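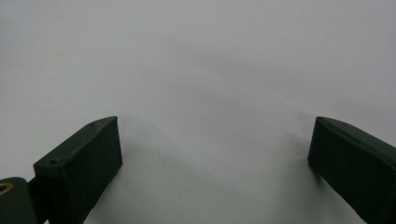 Incidencia 209 — Flukow pierde la pose de las pinzas cuando no hay textura
Proyecto: Lallgate
Componente: Flukow (odometría visual e inercial de las pinzas de mano)
Estado: resuelta en rama, pendiente de fusionar
Abierta: martes, 24 de diciembre de 2019

Síntoma
Al reproducir las sesiones bimanuales en Clirus, la trayectoria de una pinza salta 23 cm de golpe y luego sigue tan tranquila desde el sitio nuevo. Sin error y sin aviso en el registro. El salto cae siempre en tramos en que la cámara de la pinza ve casi todo liso, con los dos dedos a los lados y poco más.

Primera comprobación: la máscara de los dedos
La máscara estaba dibujada para los dedos cerrados. Con la pinza abierta, los bordes y los agujeros de tornillo de los dedos quedaban fuera de ella y el detector los tomaba por puntos del entorno. Claro, esos puntos viajan con la cámara, así que el filtro concluía que la pinza estaba quieta. ¡Ver los puntos pintados encima de los dedos fue un gustazo, media incidencia explicada en una captura!
Máscara nueva calculada según la apertura. El salto baja, pero no desaparece.

Segunda comprobación: comparar con la vista de cabeza
Cargué en Clirus la vista de cabeza junto a las dos de pinza. Desde arriba sobra textura: el tapete naranja con sus marcas oscuras, el canto de madera de la mesa, los cables por la moqueta gris. La pose de cabeza sale limpia en toda la sesión, y con las dos pinzas a los lados del cuenco se puede medir la distancia entre ellas y contrastarla con lo que dice Flukow.
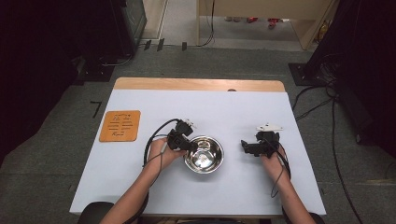 Tercera comprobación: reflejos
Lo más divertido de todo el ticket. El cuenco de acero refleja el entorno deformado, y al detector le encantan esos reflejos: esquinas nítidas, buen contraste, puntuación altísima. Solo que se desplazan por el metal al mover la cámara y no cumplen la geometría de un punto fijo. Con la pared lisa ocupando el resto de la vista, casi todos los puntos supervivientes eran reflejos. El sello en relieve del fondo sí pertenece al cuenco, aunque tampoco sirve como referencia fija si el cuenco se mueve con la pinza.

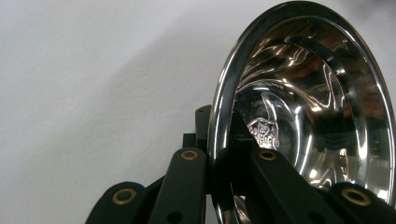
Cambios en la rama kershaw
1. Máscara de dedos dependiente de la apertura.
2. Rechazo de puntos cuyo error epipolar crece durante 11 fotogramas seguidos.
3. Con pocos puntos válidos, el filtro pasa a inercial puro un máximo de 300 ms y marca el tramo.
4. Clirus pinta en rojo los tramos marcados (¡se ven de un vistazo!).

Resultado
Reprocesada la sesión completa con la rama: sin saltos en ninguna de las dos pinzas. Queda una deriva pequeña en los tramos inerciales, que la pose de cabeza permite corregir.

Pendiente
— Prueba de regresión con esta misma sesión.
— Subir el límite del punto 3 a la configuración; ahora está fijo en el código.
— Revisar las sesiones de febrero con la máscara antigua antes de volver a usarlas.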